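Colholm Reading Room Cataloguing Project: progress report to the Mac Giolla Fund

Prepared by Fereshteh Safavi, project lead, August 11, 2021
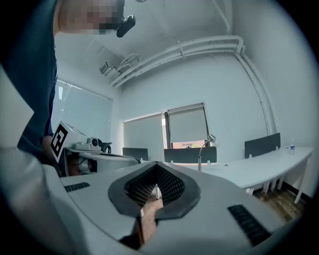
How much of the Zetside collection can readers now find in the online catalogue?

At the end of the reporting period 1,096 of the 1,948 items were listed and searchable by title, place and date. The remainder can be consulted only through the old card index, which stays available at the desk.

1. Period covered

The report covers work from March to the end of last month. It follows the headings in the grant agreement. Spending is dealt with in section 6 and the full ledger has been sent separately.

2. Cataloguing

The Zetside collection consists of maps, estate plans, tide tables and parish correspondence. Work has followed the order of the original deposit, beginning with the maps. All of the maps and estate plans are now entered. The tide tables are partly entered and the correspondence has been sorted but not described.

Each record carries a title, a date or date range, a place name, dimensions, a condition grade and a shelf mark. Where an item has no title of its own, one has been supplied in square brackets. Place names follow the modern spelling, with the spelling on the item given in a second field. This second field was not in the original plan. It was added after early searches for older forms of Colholm street names returned nothing, and the first batch of records was then corrected.

Records were checked by a second reader before release. The most frequent errors were transposed shelf marks and dates taken from a later annotation. A short note on dating has been added to the cataloguing manual, and the shelf mark field now rejects entries in the wrong pattern.

3. Condition and repair

Condition is graded from 1 (sound) to 4 (not to be handled). Items graded 4 have been withdrawn from general use and placed in flat folders. Most of the damage is old: folds that have split, rust from pins, and adhesive tape that has stained the sheet. No active mould was found during the survey.

The grant allowed for the repair of 300 sheets. Repair has been slower than planned – the taped sheets need more time than the estimate gave them – and priority has gone to the estate plans, which are requested most often. The tape was removed mechanically where it had already lifted. Sheets where it had not lifted have been set aside for treatment in the final stage.

4. Storage

The new plan chests from Villska were delivered in two consignments. The first was correct. The second had drawers of the shallower type and was exchanged at the supplier's cost. The chests now stand along the north wall, away from the heating pipe, and the maps have been moved into them in shelf mark order.

Humidity in the store is read morning and evening. Readings stayed within the agreed range except during one wet spell, when the dehumidifier had been switched off at the wall. The socket has been labelled and the switch covered.

5. Access

The reading room was open by appointment throughout the period. Readers were mostly local and family historians, with several enquiries from surveyors about field boundaries. Answering a boundary enquiry used to mean opening a whole drawer. With the estate plans catalogued, the correct sheet can usually be identified beforehand and brought out alone.

Copies are supplied on request under the existing scale of charges. We do not propose to change the scale before the project ends.

6. Spending

Staff costs are in line with the budget. Storage is slightly under, owing to a lower delivery charge. Repair materials are over, mainly on Japanese paper and blotters. We ask the Fund to agree that the saving on storage be moved to repair. No addition to the total grant is requested.

7. Risks and next steps

There are 3 open risks: the pace of repair, the legibility of the early correspondence, and the age of the catalogue server. The server is to be replaced under a separate budget. A sample of the correspondence will be described first so that a realistic rate can be set for the rest.

The next period will be given to completing the tide tables, starting the correspondence and treating the taped sheets. A revised timetable for repair will be sent to the Fund once the first batch of taped sheets has been finished.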